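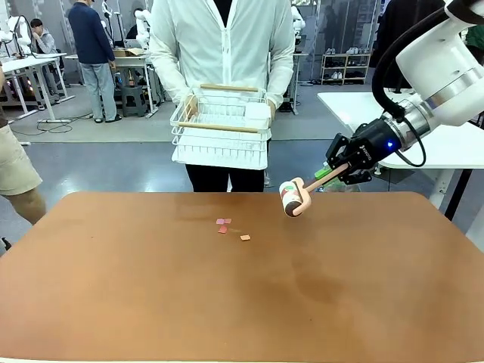

14 shares | 6 comments

Trevor Dhillon has spent most of his working life on adhesives that are meant to fail. As a formulation chemist at Rurkano, he works on repositionable coatings for paper labels, the kind that hold through a day of handling and peel off without tearing the sheet.

"Strength is the easy part," he says. "You can buy strength by the drum. A low, stable peel force is harder, and it has to stay low after a month in a hot warehouse."

The current product, Fenus, is a water-based acrylic in which the adhesive is carried as small spheres. Only the tops of the spheres touch the second surface, so the contact area stays limited. Dhillon compares it to standing a table on its legs instead of laying it flat.

Paper causes most of the trouble. Uncoated stock takes up moisture, the fibers swell, and the sheet curls toward the drier side. "People call us about glue and I end up asking about humidity," he says. "A curled corner lifts itself. The adhesive gets blamed for it."

Peel testing at Rurkano is handled by Piret Strazds, who joined us for the second half of the conversation. Her standard run is 274 strips, conditioned overnight and pulled at a fixed angle and speed. Each is then checked for residue under low-angle light.

"The average is the number customers ask for," Strazds says. "I look at the spread first. If 5 strips leave residue, I want to know where on the roll they came from."

In one batch last April, they all came from the same edge. The cause was a worn coating bar, which had been laying down a slightly heavier film along one side. The replacement took an afternoon. Tracing the fault took 2 weeks -- most of it spent ruling out the paper.

Dhillon is now working on Etent, a version for recycled stock, where short fibers pull loose more readily. The target is 500 peel cycles on a coated test panel. He declined to say how close it is.

"It sticks," he says. "Getting it to let go cleanly is what we're doing now."

Filed under: Materials | Share this article | 6 comments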